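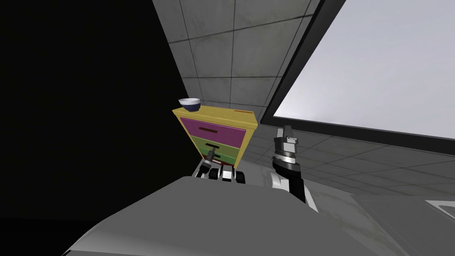
The Top Drawer

Olga Esteves had the keys to her aunt's apartment on Skunard Street until the end of May, and by the second week she had done the kitchen and nothing else. The kitchen was easy. Plates went in one box, pans in another, and the food went to the man downstairs, who took all of it, even the open rice.

The bedroom was where the chest was. It was yellow, and it had been yellow as long as she could remember, though the drawers had been other colors before they were the ones they were now. Her aunt repainted them when she was upset. The top one was pink the year Uncle Watkins left. Olga had been nine and had held the newspaper flat while the paint dried, and her aunt had let her choose the pink.

She sat on the bed and opened the bottom drawer first. Sweaters. She held each one up and put it in the bag for the church, except for a gray one she put on, as the heat in the building had been turned off for the season and the mornings were still cold.

The middle drawer had papers. Her aunt had kept the receipt for every shoe repair. There were letters from the bank, and a lease, and a bundle of postcards from Dukau with a rubber band around it that broke when she touched it. The postcards were all from the same person and all said close to the same thing. The weather is good. The ferry is running again. I have fixed the step. They were signed with an R.

Olga did not know anyone in Dukau. She knew her aunt had been born near there and had left at nineteen with one suitcase, and that was the whole story as it was told in the family. When people asked if she wanted to go back for a visit, her aunt said the boat made her sick.

She read the cards in order. It took over 60 minutes, and her coffee got cold on the floor. In the later ones the handwriting got larger. The last one said, The step is bad again, I will leave it for you to see.

The phone rang and it was her brother.

"Did you find the ring?" he said.

"I haven't looked."

"What have you been doing?"

"Sweaters," she said.

He told her that a dealer had offered 400 for the bed and the table together, and that he thought they should take it. She said fine. He asked about the chest. She said the chest was not for sale, and he said nobody had asked to buy it, he only wanted to know if it had to be carried down. She said she would carry it down herself.

"It's on the fourth floor," he said.

"I know what floor it's on."

After he hung up she pulled on the top drawer. It had always stuck on the left. You had to lift it a little and then pull, and she had forgotten that, and she pulled straight and the whole chest came forward an inch. Then she remembered and lifted.

The ring was there, in a matchbox. So was an envelope from the Risturska line with a ferry ticket in it, one way, Dukau, price 790. There was no name on the ticket. It had been bought in March and was good for a year.

Olga put the ring in her coat pocket for her brother. She put the ticket on top of the postcards and looked at the two things together for a while. Then she called the number on the envelope. A woman answered and Olga asked if the ticket could be used by someone else.

"Is it still in date?"

"Yes."

"Then anyone can use it," the woman said. "Do you get seasick? It's nine hours."

"I don't know," Olga said. "I've never been on one."

The woman told her to sit in the middle and eat crackers. She said there was a boat on the 28th and that it was not full. Olga wrote this down on the back of a shoe repair receipt. She asked if it was possible to bring a piece of furniture, and the woman asked how big, and Olga looked at the chest and held out her arms to measure it, with the phone between her ear and her shoulder.

"Small," she said. "I can lift one end."

"Then find somebody for the other end," the woman said.

Olga thanked her and went downstairs to knock on the door of the man who had taken the rice.

Comments

marguerite_t: I liked that we never find out who R is. My guess is a sister.

Pell: I thought R was a man she was supposed to marry. The bit about the step got me.

oldharbor: Good story. One question, is the uncle's first name Watkins or is that the last name? We called one of ours by his last name too so it didn't bother me.

J. Lind: My mother's dresser stuck on the left as well. Lift, then pull. Will there be a part two with the boat?

Contact | Submissions | © May 2025, the authors | Back to top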